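# Cleaning and re-coating scratched metal bins

Revised 2 January 2024
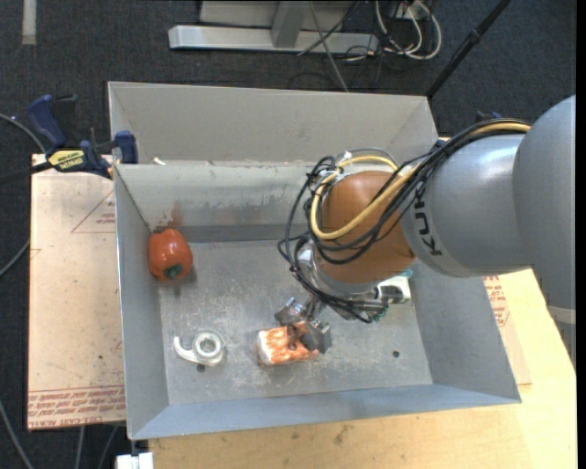 Bare or painted metal bins need re-coating when scratches reach the base metal across a working surface. Surface scuffs wipe off or polish out; a scratch that catches a fingernail does not. Fine scratches and pale scuffs over a dull grey floor, as in the bin with the pepper in it, should be tested this way in several places before any coating is ordered. A reddish-brown stain, like the one near the left end of its rear inner wall, is treated as rust until a solvent wipe shows otherwise.

## Materials

- Degreaser, diluted 1:10
- Abrasive pads, medium and fine
- Lint-free cloths
- Pristusent two-part coating, food-contact grade
- Foam roller and a small brush for corners
- Nitrile gloves and a respirator with organic vapour cartridges

## Preparation

1. Empty the bin and take it off its stand.
2. Wash with degreaser and rinse twice.
3. Wipe any stain with solvent. If colour comes off on the cloth, wash again. If it stays, abrade to clean metal.
4. Abrade the whole surface with the medium pad, then the fine. Work along the long side.
5. Plug drain holes with tapered silicone bungs. Tape leaves a ridge.
6. Dry at room temperature overnight.

## Coating

Mix the two parts by weight and stand the mix for 5 minutes. Brush the corners and the edges of holes first, then roll the walls, then the floor. Keep the first coat thin. Sloping walls sag if loaded heavily, and sags near the base have to be cut back after curing.

Apply the second coat when the first no longer marks under a gloved thumb. Target dry film is 115 microns in total. Remove the bungs while the second coat is still soft.

## Curing

Leave for 14 days before food contact. Lakidau bins with folded rims need the rim checked separately, as coating pools under the fold.

Corrections to Edgars Jõgi.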